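An Afternoon at the Flevell Toy and Block Works Open Day

Text and photos by Rosalind Holloway, 24 Nov 2021

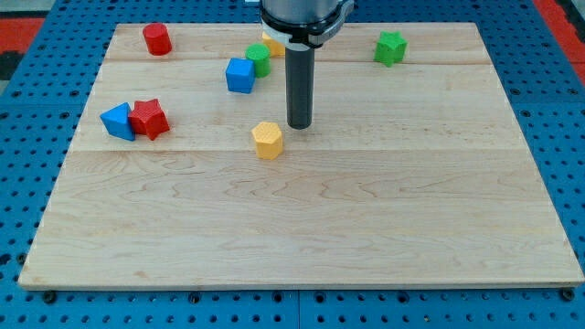 I had been meaning to get out to Drurstead for years, ever since my sister came home from there with a sack of seconds for her grandchildren, and this fall I finally signed up in time. The Flevell people open their doors once a year and take 200 visitors over the day, in small groups, and the morning slots go fast. I ended up with the last group after lunch, which suited me fine because the drive from Weris takes longer than the map says (the bridge road is still down to one lane).

Our guide was Marisol Bañuelos, who has worked in the shape room for most of her adult life and talks about building blocks the way my father used to talk about tomatoes. She started us at the sample shelves, where they keep one of every block the works has ever sold. There are more than 300 of them! I found the little yellow arch from the set I had as a girl and I'm afraid I held up the whole group over it.

From there we went through to the molding hall, which is warm and smells a bit like a new shower curtain. You stand behind a painted line and watch the blocks drop down a chute into bins, one color to a bin, and it is very hard to walk away from. A boy in our group asked how many came out in an hour and Marisol said 800 from the machine we were looking at, on a good day. He wrote it on his hand.

What I liked best was the long talk about shapes. Marisol believes a set should have fewer plain bricks and more odd pieces, and she has been arguing the point with the Ostrowski side of the business — they do the boxes and decide what goes in them — since long before I came along. She let us build with a mixed handful on a big wooden board, and I will say that mine fell over twice and I had a lovely time.

Tea was in the old drying shed, with seed cake and a very good ginger cookie. The shop is next door and stays open until the last group has gone. I bought a box of mixed shapes for 6 dollars and a bag of wheels I have no use for at all.

A few practical things if you are thinking of going. Sign up in October, when the list opens. Wear flat shoes, as the stairs up to the sample shelves are steep. Parking is in the field behind the works and it was soft underfoot when I was there, so bring something to put on your feet for the drive home.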